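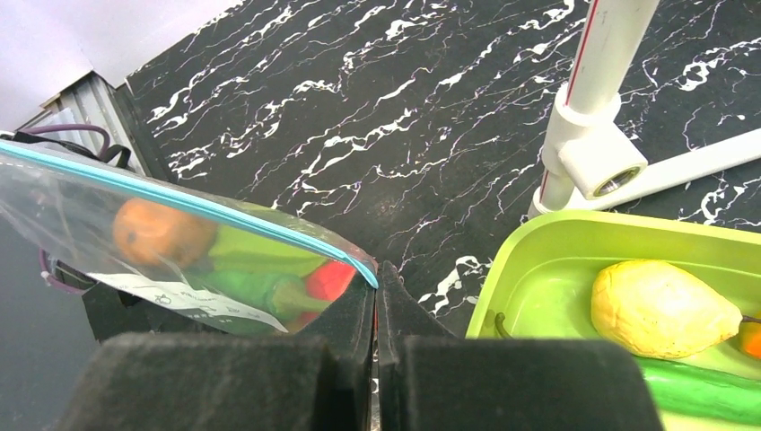 Padded fingers, bagged toy veg and the green tray. Cell 2, left-hand wrist camera.

Shares 3 - Comments 2

Haf Foulkes wrote:
> Following on from the Vatilar cell thread, we've settled on a routine for
> the finger pads. Take both pads off every 600 cycles, wipe the faces, put
> them back with fresh adhesive and run the Floselholm zeroing script
> afterwards. Since we started doing this the grippers have stopped
> dropping bags. I'd suggest everyone on the list does the same.

Haf,

I've read this twice and I'm not persuaded. You changed the adhesive, cleaned the faces and re-zeroed the jaws, all in the same stop. Any one of those could have cured the dropped bags, and my money is on the zeroing. If the jaws think they're closed before they are, a floppy plastic bag will slide out of them however clean the pads might be.

We run the same pads on the Ustevik cell. The left gripper has the original pair, never lifted, and the log has it at 3329 cycles. It does drop things, but it drops them after somebody has knocked the arm or swapped a motor, and it stops once we've zeroed it again. I have never managed to link a drop to dirt. Peeling pads off also does them no good. The backing stretches, they go back on a shade crooked, and then you're chasing a fault you put there yourself.

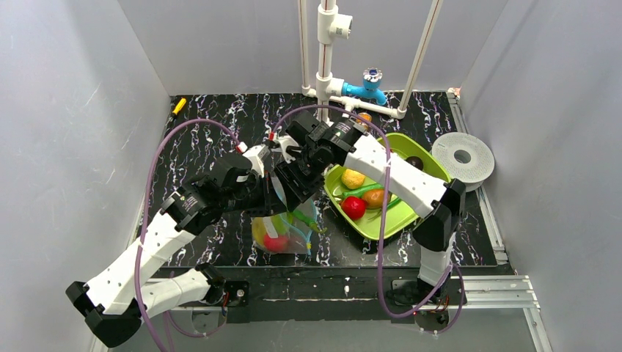
Cable slack is where I'd look first, and I notice it isn't in your routine at all. If a lead pulls tight near the end of the reach, the wrist gets a small sideways tug and the fingers meet off-centre. Oberholzer's setup notes say to leave "a generous loop", which is no use to anyone with a spanner in their hand. Ours are the purple ones, one looping down the left side of its arm and the other curling back past the tray towards the right base, and I check both with the grippers brought together over the middle of the table like that. Then I send each arm out to its far corner by hand, slowly, and watch the plug at the wrist. If the plug moves, the loop is too short. Do that before you touch a pad.

What I'd like to see from you is dull but would settle it. Leave the pads alone on one arm, do your full routine on the other, zero both, and post the drop log for each after 600 cycles. Same bag, same toys, same tray. If the cleaned one wins I'll say so here and order the adhesive.

Also, which version of the zeroing script are you on? The one I pulled in December closes the jaws much harder than the old one did, and I've gone back to the old one until I hear why.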